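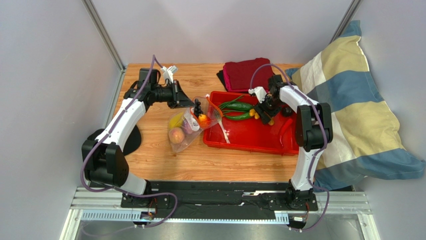 Pliltholm's robotics club bought the Cemolora two-arm bench kit in April, and I've now run a full student project on it. The kit gives you a pair of arms, a rail to mount them on, a gripper for each and the control software. Goodall sold it to us and shipped it in 6 boxes. You supply the table and whatever you want the arms to pick up. Our students chose groceries, with a red tray as the main work area and things like chili peppers, a spoon and bagged fruit to handle. Both arms sit on the front edge of the workspace, so the back of the table stays free for folded cloth and other items we want within reach. I like that layout. The purple cables I like less. They run in loops along the outside of each arm, and students have to be taught to watch them when the arms work close together.

Assembly

The rail went together without trouble. The slots in the aluminum take standard hardware, which saved us when one bag of bolts came up short. Lining up the two arm bases took longer. The manual covers it in one page with a drawing too small to read, and our first try left the right arm slightly off square. The second try was fine. Have two people for this part, one to hold the base and one to tighten.

The small leads near the bases are the part I'd redesign. They're thin, and ours had no strain relief. One pulled out in the first week and cost us a meeting. Goodall sent a replacement at no charge, and we put ties on the rest.

In the class

We had 23 students this term, and that's too many for one bench. We split them into small teams and gave each a time slot. The project was called Futon, a name left over from an earlier plan to have the arms fold bedding. The new goal was to move items between a bag and a tray using both arms. By the end the teams had logged 206 attempts between them, which was enough to see where the kit does well and where it doesn't.

Solid items were the easy part. Peppers and fruit gave the teams little trouble once they had learned to come in slowly. The spoon was harder. It lies low in the tray and the fingers are thick, so most teams ended up going for the handle end.

Plastic bags were the real test. The fingers are wide and stiff, and thin film slides between them unless a good amount of it is gathered first. Thảo Âu's team got the best results by clipping the top of the bag before each attempt and giving the gripper a firm bunch to hold. The other teams copied this within a couple of meetings.

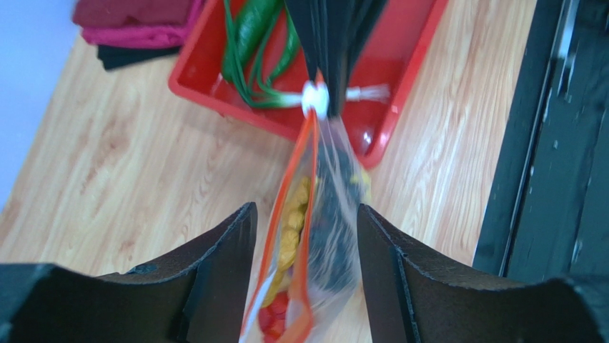 View from the gripper camera: clipped zip bag between the fingers, with green onions in the red tray behind.

The cameras are good for the price. You get a clear look at what's between the fingers, and the students used that view more than any other when going over a failed grasp. Fast moves do blur, and our bench is bright enough that the wood floor looks washed out in places. We turned the exposure down and it helped a little. I would have liked a setting for this in the main menu. It's currently in a text file.

Software

It installs cleanly and starts quickly. Recording and playback are simple enough that new members can do both on their first day. Error messages are poor. "Joint fault" with no joint number shows up often, and we keep a paper list of what it usually means.

Would I buy it again?

Yes, for a club with an adult who is comfortable with tools. I wouldn't give it to beginners to build on their own. If you order, ask Goodall for spare leads at the same time, and get the second set of finger pads.

Rating: 4 out of 5

Reviewed 8/9/22. Kit bought with club funds.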